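Dec 28, 2020

Back late, feet like ice, writing this in bed with the hot water bottle before it all goes out of my head.

So. Fostton. Left at 9, no traffic at all, everyone still in their Christmas pyjamas I suppose. Missed the turning anyway. Went past the garden centre, past it again, then up the wrong lane behind a tractor. Found it in the end. The sign says Mosen in letters you could cover with a hand. Parked by the bins.

Thilini Munasinghe met me at the side door, mask on, coat on, big scarf. Small visit, two of us only, me and a man from a packing firm who wanted to know prices and asked it every ten minutes. Sanitiser at the door, sanitiser at the next door. Windows all open. Kept my hat on the whole time.

She did the talk first. The house robot is called Billow, which I like. It is meant for clearing up and fetching, things off the floor mostly, for people who can't bend. Mum would have had opinions. The arms are from Sarkar, the rest they put together themselves in the back. They had meant to show it in March and then of course March happened. So it's been sitting under a sheet half the year and Thilini had been coming in alone to keep it going, talking to it she said, which I beleive.

Liked her very much. Quick, doesn't oversell. When the packing man asked could it do a full shift she said no. Just no. Then waited for the next question.

Then the demonstration. Must get this down properly.

First go was cloth. Slow, slower than I'd pictured, you want to lean over and do it yourself. Goes down, stops, thinks, a tiny shuffle, then closes. Got a corner of a tea towel, lost it, went back for it without being told. I said well done out loud. Felt silly. The packing man was looking at his phone.

Second go, dropped the lot. Thilini wrote something in a notebook and set it off again. She's done 223 tries at this one job since they opened up again, all in the notebook, a line each, some with only "no" written next to them. I asked could I look and she let me turn the pages. Little biro drawings of where the cloth ended up. My favourite thing of the whole day, probably.

What struck me is how much waiting there is. Tea went cold. She says you stop noticing. Also the noise, I'd expected whirring and it's more of a tick, then quiet, then a tick. Packing man said his dishwasher was louder, fair enough.

Asked about the eye on the wrist. It has a little camera right down at the gripper so it sees from in close, and she gave me one of the pictures from it to keep. Stuck in here with the last of the Christmas tape.
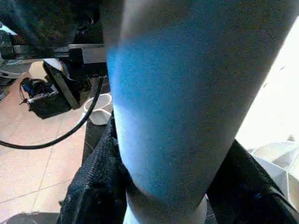
From the wrist camera, Fostton. Black cloth, the white bowl on the tiles, a lot of cable.

Funny to see a room like that. Everything so near and then all that light coming in on the right, you can't make out a thing over there. Took me ages to get my bearings and I still couldn't tell you what the big pale bluish shape is. Should have asked. Will ask. I'd have thought a robot's view would be neat, lines and numbers on it, and it's as muddled as my own first thing in the morning without glasses.

She let me press the stop button, the big one, before we went. Very satisfying. Everything goes quiet. Packing man had a turn too and cheered up no end.

Left when it was getting dark. She wants people to come back and try it as users would, sitting in a chair, asking for things. There are 24 places and I've put my name down, and Joan's, who doesn't know yet. Need to ring her. Need to ask whether there's a step at the front becuase of her hip, the side door had one and it was slippy.

Drove home with the heater on full. Beans on toast, the end of the stilton. Forgot to post the thank you cards, still on the passenger seat.

Ask Thilini:
the pale thing in the picture
does it do stairs (no, surely)
who picked the name
did I leave my gloves there

Right. Light off.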